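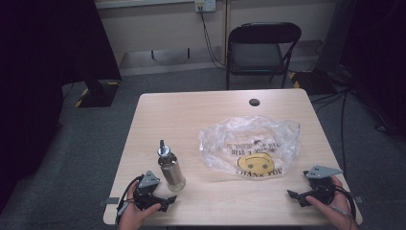 Zuzanna Wieczorek pregunta si puede llevarse la aceitera de la mesa común a su puesto y devolverla al acabar la comida. Sí, puede, siempre que vuelva a la mesa antes de las cuatro de la tarde. El resto de las dudas sobre el comedor de Ravstead las respondemos a continuación.

¿Qué aceite hay en las botellas?

Aceite de oliva para ensaladas y pan. Lo compramos a granel a Pawłowska y lo pasamos a botellas con vertedor. No lo use para freír; el de freír está en el armario bajo.

¿Quién las rellena?

El turno de mañana, los viernes. Si una botella se acaba antes, déjela junto al fregadero con el vertedor puesto. No mezcle aceite nuevo con restos del anterior.

¿Cómo se limpia el vertedor?

Se saca tirando hacia arriba, se deja 20 minutos en agua caliente con jabón y se aclara bajo el grifo. Tiene que secarse del todo antes de volver a colocarlo. Las botellas con funda metálica se lavan a mano, nunca en el lavavajillas.

¿Puedo dejar bolsas de plástico sobre la mesa?

Mientras saca la compra o la comida para llevar, sí. Después, dóblela y guárdela en el cajón de las bolsas, o llévesela. Las que tengan grasa o estén rotas van al contenedor de envases.

¿Se pueden coger bolsas del cajón?

Sí, son para todos. Pedimos que no se usen para guardar alimentos sin envolver.

¿Para qué sirve el agujero redondo del tablero?

Para pasar cables. No es una papelera: no eche migas, servilletas ni tapones.

¿Con qué se limpia la mesa?

Con un paño húmedo y jabón neutro. Las manchas de aceite se secan primero con papel. No use estropajo ni lejía, que dejan el tablero sin brillo.

¿Cuánto cuesta reponer una botella rota?

Nada para el usuario. Avise en recepción y no recoja los cristales con la mano.

¿Valen estas normas también para Ustbridge?

Sí, salvo el horario. En Ustbridge la mesa común se recoge a las 3.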